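Gralden Counting Kit for small congregations: review

Our parish bought the Gralden kit in February after a bad run with the Saturday market takings, and I was asked to write up how it went. I should say at the start that I was against the purchase. It cost us $311 plus postage, and most of what comes in the box you could put together from an office supply store and a bit of patience.

What you get is a lockable cash bag, a pad of duplicate count sheets, 17 numbered tamper seals, a laminated card of instructions and a year's access to the Drulance ledger, which runs in a browser. The bag is decent. The zip is stiff and the lock has a proper key, two of them in fact, though the card says nothing on where the second one ought to live. Ours sat in the same drawer as the bag for a month.

The count sheets are the best part. Two people count separately, each fills in a column, and both sign before the totals are compared. It's a slow way to get through a plate of five-dollar notes and loose change, but we used to have one person do it in the vestry with the door shut, and I can't defend that. The sheets have no line for cheques made out to a particular fund, so we write those in the margin. For a product sold to churches that's a silly thing to leave out.

I'm less taken with the seals. They tear if you look at them sideways, and the number is printed so faintly that our two counters read the same one differently. We went through 10 before anyone got the knack. A torn seal is meant to be reported as a possible breach, and after the third false alarm people stop reporting. 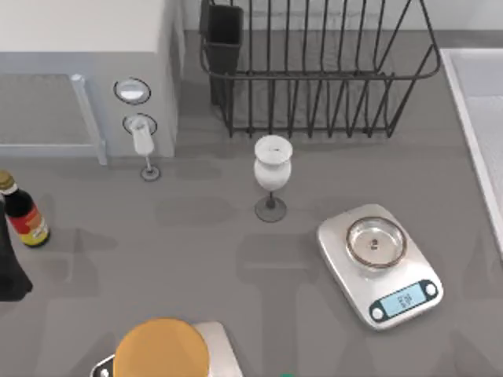
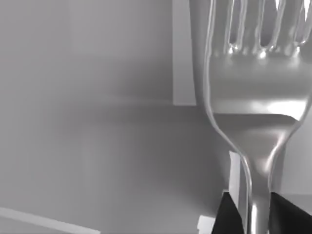 Then there's the ledger. Drulance promises "full separation of duties", and you can set one login to enter deposits and another to approve them. Fine so far. But the administrator can change both roles, approve their own entries and delete the record of having done it. I tried it with a pretend deposit of $881 and it went through without a murmur. No email went to anyone. If the person you ought to be worried about happens to be the administrator, and in a small parish there's often only one person willing to learn the software, you're paying for a very tidy cover.

I put this to Gralden's help desk and was told that a change log is "on the roadmap". So was the cheque column.

Keabetswe Lekota wrote back after reading a draft of this and thought I was being hard on it. Her church has used the kit for two years, with the administrator login held by their outside bookkeeper, who never touches the cash, and she says the arguments over short counts have stopped. She also pointed out that the Nanier version I'd been talking up costs more and comes with no bag at all.

Fair enough on the bookkeeper. We don't have one, and Gralden's brochure doesn't mention needing one. Until the log turns up I'd buy the count sheets on their own (they're sold separately, if you scroll far enough), get a bag wherever you like, and have someone outside the counting team check the bank statement every month. We won't be renewing the ledger.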